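Ata da reunião do Grupo de Arrumação e Materiais
Associação Cultural Stilorden, sala do rés-do-chão, 24/01/2008
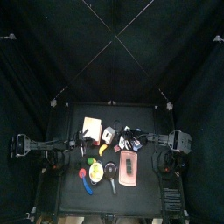 Presentes: Raluca Pop (preside), Mircea Sârbu, Aurelia Crăciun, Roxana Barbu.
Faltou com aviso: Sebastian Tănase.

A reunião abriu às 18h30. A ata anterior foi aprovada com uma correção de Roxana Barbu: o armário que vai para o corredor é o baixo, de duas portas, e não o da entrada.

1. Miudezas em cima das mesas
Aurelia Crăciun voltou a levantar a questão das coisas que ficam nas mesas de um dia para o outro: caixas pequenas, cabos enrolados uns nos outros, peças soltas, fruta. Mircea Sârbu disse que parte disso é material em uso e não deve ser arrumado por quem não o conhece. Ficou assente que as caixas podem ficar na mesa durante a semana, se estiverem agrupadas ao centro, e que tudo o resto sai à sexta-feira. A comida sai no próprio dia. Raluca Pop escreve o aviso e afixa-o junto ao interruptor.

2. Cabos
Há cabos guardados em três sítios diferentes e ninguém sabe ao certo quais funcionam. Mircea Sârbu propõe separá-los por tipo de ficha, atar cada um com fita de velcro e deitar fora os que tiverem o isolamento estragado. Aurelia Crăciun pediu que os pretos levem etiqueta nas duas pontas. Aprovado. Mircea Sârbu trata da separação, com a ajuda de Sebastian Tănase se este puder.

3. Caixas de arrumação
Roxana Barbu trouxe dois orçamentos. A Dreklow pede 506 euros por 40 caixas com tampa, entrega incluída. A Pludberg sai mais barata, mas só entrega em abril e as tampas são pagas à parte. Discutiu-se se são precisas tantas. Raluca Pop lembrou que as caixas de cartão do arquivo também têm de ser substituídas e que a verba do ano para a sala é de 800 euros. Decidiu-se encomendar à Dreklow, com três votos a favor e a abstenção de Mircea Sârbu, que preferia esperar. Roxana Barbu faz a encomenda e confirma as medidas das prateleiras antes de assinar.

4. Estante Sjöberg
A prateleira de baixo continua a ceder. Sebastian Tănase mandou dizer por escrito que faltam 9 parafusos e que os que lá estão não são do tamanho certo. Até ser reparada, só se põe papel e tecidos nessa prateleira. Aurelia Crăciun vai à loja de ferragens com um dos parafusos antigos.

5. Panos pretos
Aurelia Crăciun lembrou que os panos pretos ganham pó e cotão. Passam a ser escovados uma vez por mês, sem os tirar do lugar. A lavagem fica para decidir na próxima reunião, depois de se saber o preço da lavandaria. Raluca Pop pede o preço.

6. Outros assuntos
A chave do armário dos produtos de limpeza apareceu na gaveta da cozinha e voltou para o chaveiro. Roxana Barbu pediu que se compre um balde novo. Aprovado sem discussão.
O inventário da sala, que estava para janeiro, foi adiado até chegarem as caixas.

A próxima reunião será marcada por correio eletrónico. Encerrou-se às 19h50.

Redigiu a ata: Aurelia Crăciun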